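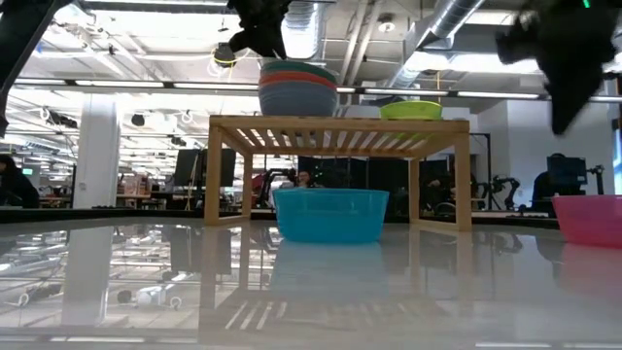

Antal Manipulation Group, Department of Automation

4.3 Failure during bowl stacking

Of 242 stacking runs, six ended in a protective stop. In each case the left arm had been told to release a bowl on the rack while its wrist was still moving down – the force reading from the Milto controller reached the planner too late to cancel the motion. The glossy work surface may have added to the error, as reflections sometimes shifted the estimated height of a bowl.

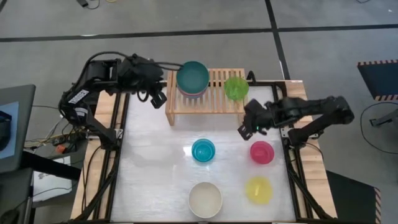 Figure 4. Two-arm workstation with slatted rack and bowls.

Alistair Cowie, commenting on a draft of this section, held that the delay alone explained the stops and that the height estimate should be tested separately. We accept the first point in part. With the release check moved onto the arm controller, the fault did not recur in 10 further runs, a number too small to settle the matter.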